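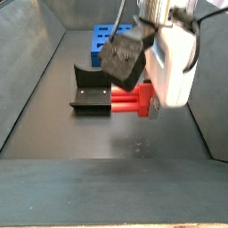
2018-07-30, bench notes, summer robotics project

I still don't believe the 80 percent the student team put on the Costham slide. Read back through their log this morning and the number comes from 17 runs, all done on one afternoon, with whoever was at the keyboard deciding what counted as a good pick. Some of the "good" ones have a note beside them saying the part was nudged straight first. I would call those something else. The black printed holder is my other complaint. It has the curved cradle on top and a flat base with a lip that sits right on the floor of the cell, and the red part is tucked up against its side, so the finger comes down beside the end block every time. Fine for a demo. I want to know what the arm does when the part is turned a little, and the log doesn't say.

The Gundmont script is the same story. They say it "corrects for position." I read it twice and what it does is add a fixed offset that somebody typed in by hand in the spring. Change the offset and the correction changes with it. Not a bad trick for a first project but it should be written up as what it is. Asked for a comment line over it. We'll see.

Speed: turned it down from 300 to 80 on the slider for the afternoon. The team thinks this is me being timid. Possibly. But at 300 I can't tell a bad approach from a bad grip, they both end with a bang and a red light. Units on that slider are anybody's guess, by the way – the Pacheco manual gives one thing in the table and another in the text.

Plan, if they'll go along with it:

Write down what a good pick is BEFORE running any. One sentence.
No touching the part between start and finish.
4 starting angles for the part, same number of runs at each.
Log the failures with a reason, even if the reason is "don't know."
Wipe the cell floor, there are crumbs of something pale near the holder.

Dridance wants the entry form in August and the form asks for a success rate. I'd sooner send a low one we can repeat in front of a judge. There was grumbling about this and I expect more – the slide is already made and it does look nice.

Also still open: does the holder creep when the part is pushed against it? I put a pencil mark along the lip before lunch and forgot to look at it again. Check tomorrow, first thing, before anyone moves it.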